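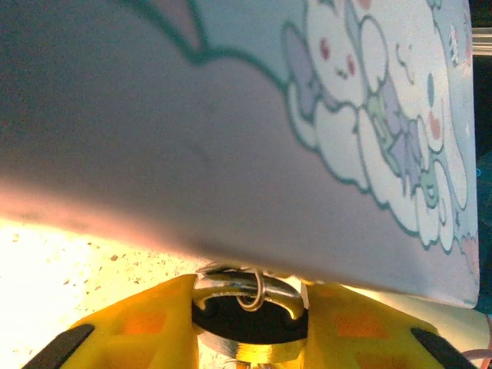
Test de Clutgate 2 : dépliage UV et préparation des textures

Par Valentin Le Goff, publié le 2022-08-29

Clutgate est un utilitaire de dépliage UV édité par Dreltside. Il existe en application autonome et en module pour les principaux logiciels de modélisation. La version 2 reprend le moteur de découpe, ajoute un placement automatique des îlots et change la gestion des projets. Je l'utilise depuis deux mois sur des décors et des accessoires de jeu, surtout en version autonome.

Installation et prise en main

L'installation ne pose pas de difficulté. La licence s'active en ligne, puis le logiciel fonctionne hors connexion. L'interface tient en une fenêtre divisée en deux : le modèle à gauche, le plan UV à droite. Les raccourcis sont modifiables, mais on ne peut pas encore exporter sa configuration d'un poste à l'autre. La traduction française est correcte, sauf dans le panneau des préférences où plusieurs intitulés sont restés en anglais.

Découpe automatique

Sur les objets à arêtes franches, le résultat est bon dès le premier passage. J'ai traité une série de caisses, de portes et de meubles sans retoucher les coutures, ou presque. Les formes organiques demandent plus de travail. Sur un personnage, le logiciel place volontiers une couture au milieu du visage, et il faut alors peindre une zone protégée avant de relancer le calcul. L'outil de peinture est précis, mais il n'y a pas de symétrie.

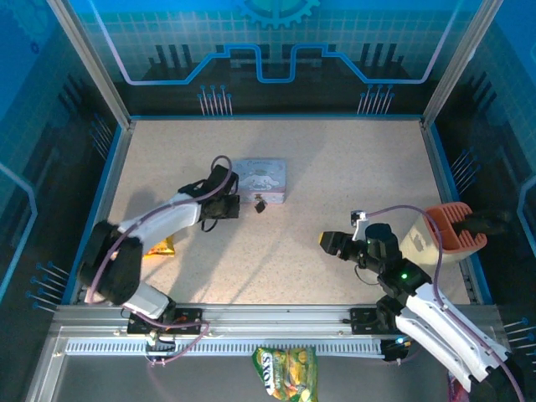

Vue d'ensemble du poste de travail.

Placement des îlots

C'est la partie qui a le plus progressé. Le logiciel fait pivoter les îlots, remplit les creux et respecte la marge demandée. Sur une scène de 600 objets, je n'ai trouvé aucun chevauchement. La densité de texels peut être verrouillée par groupe, ce qui manquait à la version précédente. En revanche, dès qu'on dépasse 2 000 îlots dans un même plan, l'affichage saccade et la sélection au lasso devient pénible.

Export

Les formats OBJ et FBX sont pris en charge. Les groupes de lissage sont conservés, les noms de matériaux aussi, à condition d'éviter les accents. Mohcine Cherkaoui, qui a testé le module de son côté, a perdu un second jeu d'UV à l'export FBX. J'ai reproduit le problème. Le support annonce un correctif pour octobre.

Points forts
Placement des îlots fiable
Densité verrouillable par groupe
Fonctionnement hors connexion

Points faibles
Pas de symétrie pour les zones protégées
Ralentissements sur les plans très chargés
Second jeu d'UV perdu en FBX

Je garde Clutgate pour les décors. Pour les personnages, je continue à poser les coutures à la main dans mon modeleur et je n'utilise ici que le placement. Si vous travaillez avec deux jeux d'UV, attendez le correctif avant d'acheter.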